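mirkero-tabletop: README and data card

Updated August
By Normunds Liepiņa

mirkero-tabletop is a set of simulated two-arm manipulation episodes, plus the loader and the segmentation checks we run against it. It was put together at Sturkenau to test one thing: how a perception stack trained on clean renders behaves when the lights are moved and the arms throw hard shadows over the work area. It is not a grasping benchmark, and the success labels should not be used as one.

## Contents

The release holds 206 episodes. Of these, 100 are in the train split, 50 are in validation, and the rest are in test. Splits are made by random seed for the object layout, so no layout appears in more than one split. Lighting seeds are drawn separately and do repeat across splits. If you need unseen lighting as well, use the `light_holdout` list in `splits/` and drop everything it names from train.

Each episode folder contains:

- `rgb/` - color renders from the overhead camera
- `depth/` - 16-bit depth, in millimeters
- `seg/` - instance masks, one integer ID per object
- `state.npz` - joint positions, gripper opening, object poses
- `meta.json` - seeds, asset names, light positions, task string

Each arm has 6 joints. Joint order is base to wrist, left arm first, with the gripper values stored at the end. Angles are in radians. Earlier builds stored the right arm first; the loader reads `meta.json` and swaps the order if the build tag is older than the current one.
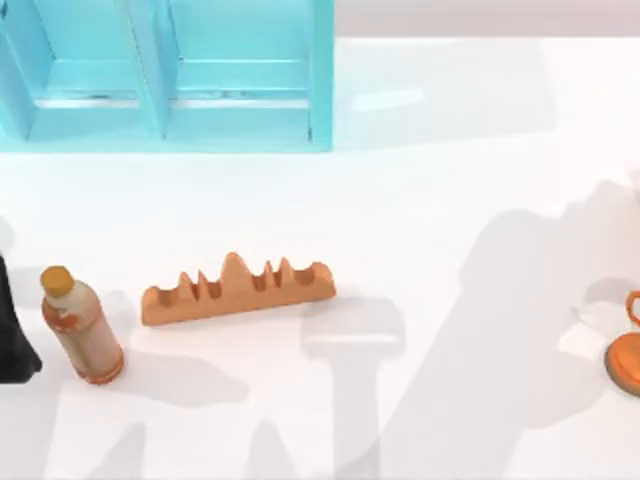 Shadow handling is where most of the tuning time went. Our first segmentation model learned that anything gray and jointed was an arm, and on layouts like this one, where arm shadows cover much of a white table and no arm is clearly in view, it returned confident arm masks over bare surface. The T-shaped shadow below the orange ridged object was a typical failure: the outline is close enough to a gripper and wrist that color alone does not settle it. Adding depth as a fourth channel fixed nearly all of these. A shadow has no height, and the table plane is flat to within the depth noise we inject. What remains is thin geometry close to the table, for which we have no good answer yet.

Masks for shadows are not included. We tried exporting them from the renderer and the soft edges made the boundary arbitrary. If you need them, render the same seed twice with shadows off the second time and threshold the difference.

## Loading

```
pip install -e .
python -m tuteck.view --split val --episode 12
```

The Tuteck viewer steps through frames with the masks on top. Press `d` to switch to depth and `m` to hide the masks. It holds a full episode in memory, roughly 2 GB at native resolution - pass `--half` on a small machine.

## Known issues

- Objects partly outside the camera view keep their full pose in `state.npz`, but their mask covers visible pixels only. Do not compute centroids from masks near the image border.
- Glossy highlights on the table are sometimes picked up by the baseline as a separate object. Raising the minimum area in `config/seg.yaml` hides this and also loses small parts.
- Translucent plastic is treated as opaque in depth. Real depth sensors will not agree.
- The planner's collision margin was changed partway through generation. Check `planner_margin` in `meta.json` before comparing path lengths.
- Task strings were written by hand and are not normalized. "Mug" and "cup" both occur for the same asset.

## Baseline

The Butkienė baseline in `models/` takes RGB and depth and predicts instance masks. Weights are included. The training config is the one we used, apart from the paths. Evaluate with `eval_seg.py`, and report shadowed and unshadowed frames separately using the `shadow_frac` field - a single average hides the cases this set was made for.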